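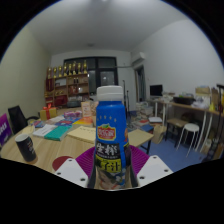
Rain Barrels, Heat and Your Street: Frequently Asked Questions

Print this page | E-mail this page

Last updated 22/02/2005

I run the rain and shade desk for the Clirell neighborhoods project, which sounds grander than it is (it's a phone, a shelf of hose fittings and me). These are the questions I get most, and I've tried to answer them the way I would if you called. If yours isn't on the list, the phone number is on the back of your water bill insert.

What does the Clirell project do?

We help people in the older part of town cope with two things: too much water in the spring and too much heat in the summer. The storm drains between the rail yard and Bakker Street were put in when most of those lots were pasture, and now they're roofs and driveways. So when we get a real downpour, the water has no place to go and ends up in basements. My own basement included, twice, so I take it personally!

The project gives out rain barrels, helps pay for street trees, and will come look at your downspouts if you ask. We don't fix leaking roofs and we don't do sump pumps. I get a lot of calls about sump pumps.

Who can apply?

Anyone living inside the project boundary, whether you own or rent. The boundary is the creek on the north side, the rail yard on the west, Bakker Street on the south and the Zusiten canal on the east. If you live on Bakker Street itself, both sides of the street count. People on the south side keep getting told otherwise by their neighbors, so please pass that along.

Renters need a note from the landlord for anything that gets attached to the building. A barrel sitting on its own blocks under a downspout counts as attached, because we have to cut the downspout. A tree in the strip by the curb doesn't, since that strip belongs to the city.

How much does a barrel cost?

You pay $25 and we cover the rest. That gets you the barrel, the screen, the spigot and an overflow hose. It doesn't get you the blocks to stand it on. Four cinder blocks will do it and most people seem to have a few behind the garage already.

Checks only, please, made out to the project and not to me. I had one made out to "the barrel lady" last fall and the bank was not amused.

How big is it?

The one we give out now holds 90 gallons. It's a tall one, made by Flendano, and it fits between the downspout and the window on most of the brick houses. Before you order, measure the space and also look at where your gas meter is. You can't block the meter, and the gas company will make you move the barrel when it's full, and a full barrel is not something you move. You drain it and start over.

Can I get more than one?

Yes, up to 2 per address. If you have a duplex with two separate addresses, each side gets its own. Two barrels can be linked with a short hose near the bottom so they fill together, and I have the fittings for that on the shelf. Just ask when you pick up.

Can I drink the water, or cook with it?

No. It comes off your roof, and so does everything the pigeons leave up there. Use it on flowers, shrubs and the lawn. I wouldn't put it on lettuce or anything else you eat raw. On tomatoes, if you water the soil and keep it off the fruit, I do it and I'm still here, but I'm not going to put that in writing as advice (I suppose I just did). Don't fill the kiddie pool with it either.

What about mosquitoes?

The screen keeps them out as long as it sits flat. Check it after a windy day. If you see wigglers in the water, drain the whole barrel onto the grass and let it dry out in the sun, then put the screen back properly. Some people float a spoonful of cooking oil on top. It works, but it makes a mess of the spigot and I'm the one who gets the call.

Do I have to take it down for winter?

Yes, please. Drain it before the first hard freeze, turn it upside down or put it in the garage, and put the long piece of downspout back on so the water runs away from the house. I know it's a nuisance. Every February I hear from people with a split barrel, and the grant doesn't pay for a second one.

If you forgot this year and it's frozen solid right now, leave it alone. Don't hit it. Don't pour boiling water on it. Wait for a thaw and then open the spigot and see what you've got. I've seen some fat ones bulge like a pumpkin and come through it fine.

Will one barrel really keep my basement dry?

By itself, probably not. A barrel fills up fast in a big storm, and after that the overflow hose is what matters. Run it well out into the yard, downhill if you have a downhill. Half the wet basements I visit have a downspout dumping right against the foundation, and a longer extension from the hardware store would do more good than anything I can give away. Check that first!

Where a barrel does help is on the whole street. If enough houses on a block hold back the first part of a storm, the drain at the corner gets a bit more time. We have 385 barrels out so far, and the blocks near the canal have the most of them. Do I think it's made a difference down there? I do, though the canal wall was also patched last year, so I wouldn't swear to which one did it.

What about the heat side of things?

That's the trees. The blocks around the rail yard have hardly any shade, and on a July evening you can feel the difference just walking over from the creek. If you want a tree in your curb strip, fill out the yellow form. Somebody from the city comes to look for pipes and wires, and if the spot is clear, you go on the planting list for spring or fall.

You can put down a first and second choice for the kind of tree. Everybody writes down maple. We have too many maples. Please consider a hackberry, which is tough as nails and not nearly as ugly as people say.

Who waters the new tree?

You do, for the first two summers. A slow soak once a week is better than a splash every day. This is where the barrel comes in handy, and if you have both, you'll find a hose from the spigot to the curb works only if the curb is lower than the barrel. Otherwise it's buckets. Sorry.

Is there somewhere cool to go when it's really hot?

The branch library on Bakker Street stays open late on heat alert days, and so does the gym at the Zusiten Center. You don't need a card or a membership for either one. There's cold water at both, and you can bring your own drinks as long as they have a lid. The gym takes dogs on a leash. The library doesn't.

If you have an older neighbor without air conditioning, would you knock on the door on those days? A ride over is the thing people most often say they needed.

My basement is flooding right now. What do I do?

Stay out of the water if it's anywhere near outlets, the furnace or the fuse box. Call the city's emergency line, and call me after. Take photos before you clean up, even blurry ones, and write down how high the water got. I keep a map of who floods and when, and it's the best argument we have for getting bigger drains on the west side. A lot of people never report it because they're used to it. Report it anyway.

When and where do I pick up my barrel?

Saturday mornings at the old pump house, by the canal footbridge. Bring your receipt and something bigger than a compact car. The barrels don't nest and they don't fold, and I have watched a man drive off with one on his lap. If you can't haul it, say so on the form and we'll try to put you together with a neighbor who has a truck. That can take a couple of weeks.

Can I paint it?

Go ahead! Use paint meant for plastic, sand it lightly first, and keep paint off the screen and the spigot threads. Dark colors are better if algae has been a problem, and keeping the lid on helps too.

Get the rain and shade newsletter! Enter your e-mail address to receive it once a month. You can unsubscribe at any time.

Contact us | Copyright 2005 Clirell | Back to top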